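Eltum District Libraries
9/23/21

1/ Eltum District Libraries will introduce revised opening hours at the Torine and Landry branches next month. The changes follow the public consultation held in May, and we thank all residents who took part.

2/ Torine branch will open until 7pm on two evenings each week. Saturday opening is unchanged. The children's room will close at 5.30pm on all days, as at present.

3/ Landry branch will open at 9.30am in place of 10am. The reading room may be booked by local groups of up to 26 people. Bookings should be made at the front desk or by telephone.

4/ The loan limit for adult members rises from 30 items to 40. Items already on loan are not affected. Reserved books will be held for two weeks before they are returned to the shelf.

5/ The mobile library will continue to serve Kakus and the outlying villages. A printed timetable is available at every branch and will be sent by post on request.

6/ Public computers at both branches remain free to use for members and visitors. Sessions may be extended at the desk when no one is waiting.

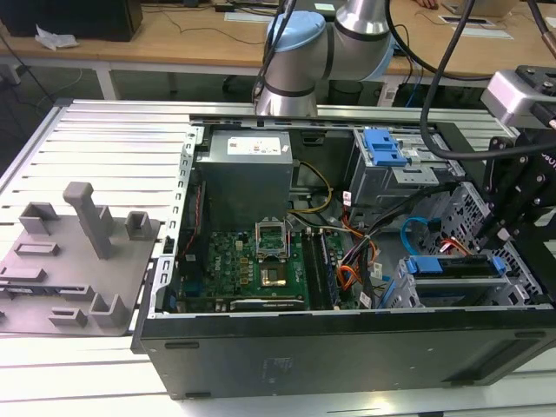

Inside a desktop computer: power supply and motherboard.

7/ Members who need large print or audio copies of the new hours should contact their branch. Replies to this thread are read on working days between 9am and 5pm.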